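Why I Quit House Rules

I have owned the same copy of Mamodham for 15 years and I have yet to play it as written. The rulebook is 33 pages long. Ours has grown an appendix.

It started small. You could reroll if the die landed on the rug. Then you could reroll if it landed near the rug, and by the following May we had a paragraph defining "near." Rosalía kept the amendments in a spiral notebook, in pen, and she could cite them by page while you were still reaching for the chips.

The trouble with house rules is that they are always written by the person who just lost. Mine certainly were. I am the author of the Second Harbor Exception, which exists only to undo one bad evening of mine and has since ruined several of everybody else's.

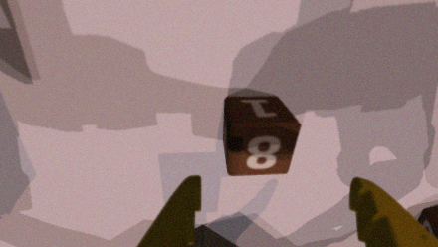

Gobnait Ní Mhurchú wrote in after my last post to say that her family threw out every house rule they had and went back to the printed ones, and that the game got shorter, meaner and a good deal more fun. She also said her brother has not won since.

So we tried it. We played straight from the book, no notebook, and were done in time for the late news. I came in last — under the official rules, with no one to appeal to. Rosalía has asked for her notebook back.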